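Collecting doorways

I said in April I would write up how the data side of the navigation project is going, and this is mostly that.

The learner itself is the same as last time. It takes what the agent sees, plus a short instruction such as "go to the armchair", and picks one of four moves: forward, turn left, turn right, stop. Everything it knows comes from runs that one of us has driven by hand in the simulator. We record the view and the key pressed at each step and save the lot as one episode.

Our first target was 600 episodes. Sneha Khurana and I drove most of them in the evenings, with Taha Fawzy doing a batch whenever he had a spare lunch hour. We passed the target and trained on everything, and the result was poor. In open rooms it was fine. At doorways it would drive up to the frame, catch the edge of the trim and carry on pressing forward until the step limit ran out.

I spent a day thinking this was a bug in the collision code. Calum Moffat suggested I look at the episodes first, so I sat and replayed 100 of them at double speed. The trouble was us. We are all used to the controls by now, and we line up for a door from the far side of the room and go straight through the middle. The learner had almost no examples of being in the wrong place near a door, so when it drifted a little it had nothing to copy.

The fix is dull. We now start a share of the episodes badly on purpose. The agent gets dropped close to a wall, at a random heading, and whoever is driving has to sort it out from there. The rules we settled on are these. No reversing, as the learner can't do it. Turn first, then move. If you hit the trim, keep the episode and recover, don't throw it away. I had been deleting my bumps out of vanity and I suspect Sneha had too.

We also changed where we collect. The old flat was white walls throughout, and the model seemed to be using the dark door trim as its only clue. Said Chraibi made a second one, which we call Jenholm, with the same greenish tile in both rooms, blue floors, and orange-brown wood round the doorway. The next room has a navy armchair and a lamp on a black tripod, and both get used as goals.
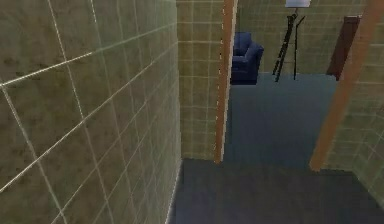 Driving these takes longer. A clean run used to be over in no time, and a bad start can need up to 20 turns before you are pointing anywhere sensible. It is also quite tiring, as with tile on every side it's easy to lose track of which way you have turned. I do a short batch, save, and go and make tea.

Labelling has been less of a pain than I feared. Aranka Fülöp wrote a small script, Cluro, which reads the episode log and tags each one by starting distance from the wall and whether there was contact. Before that we were typing notes into a spreadsheet and spelling "threshold" three different ways.

The plan is to get to 1,000 episodes in total, with the new ones nearly all bad starts, and then retrain from scratch. I did try a quick run on what we have so far. It still clips the trim, but it sometimes turns away afterwards, which the old one never did. I don't want to read too much into that until there's a proper test set, and the test set has to come from a flat none of us has driven in. Said has started on one. He won't tell me where the doors are.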